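Getting ballpoint ink off a wooden table (and keeping it off)

Every household owns 24 pens. Thirteen of them are dead, and the rest only work on furniture. If yours has just signed the dining table, put down the bleach and read on.

First, move quickly. Fresh ink sits on top of the finish for a while before it settles in. Blot with a dry cloth - blot, don't scrub, however good scrubbing would feel. Then try a damp cloth with one drop of dish soap. That takes care of most kid art. 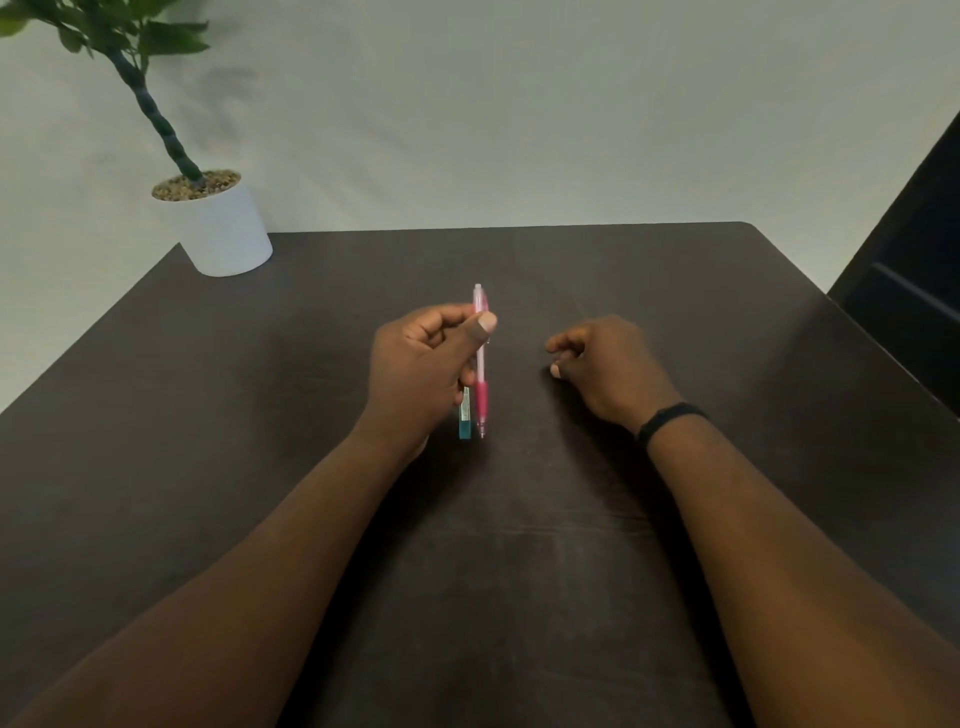

Pink pen, dark brown table: old enemies.

Still there? Put a little rubbing alcohol on a cotton swab and go over the ink line only. Test it first somewhere your mother-in-law will never look, like the underside. Shellac and alcohol do not get along, and you don't want to find out what your finish is on a Tuesday night with guests coming. 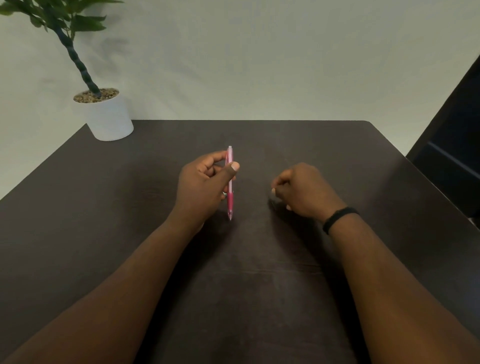
Plain white toothpaste works on older marks. Skip the gel, and skip anything promising a dazzling smile. Rub with the grain, wipe, and stop as soon as the ink is gone. I once kept going and now own a table with a very clean spot shaped like Ohio.

For the dull patch you'll be left with, a dab of paste wax does fine. I use Hevitz because the can was on sale in February and will outlive me.

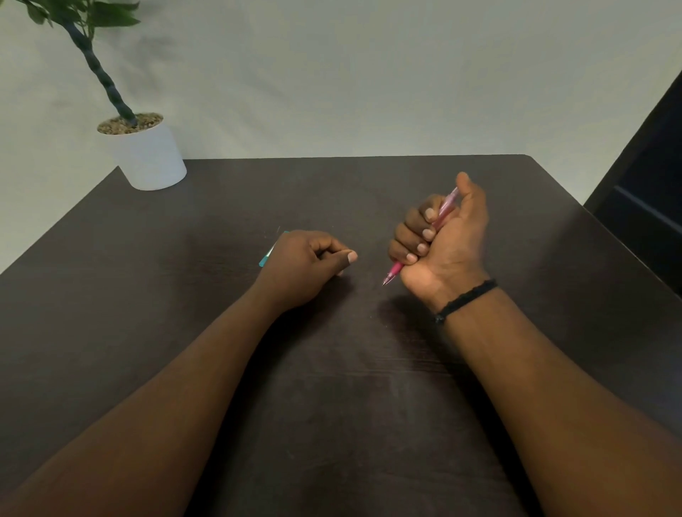
As for prevention, a desk pad costs less than refinishing. So does a stack of junk mail under whatever you're signing. Single sheets on bare wood also leave dents, and no amount of toothpaste fixes a dented grocery list. For those you want a damp cloth and a warm iron, and that's a separate page.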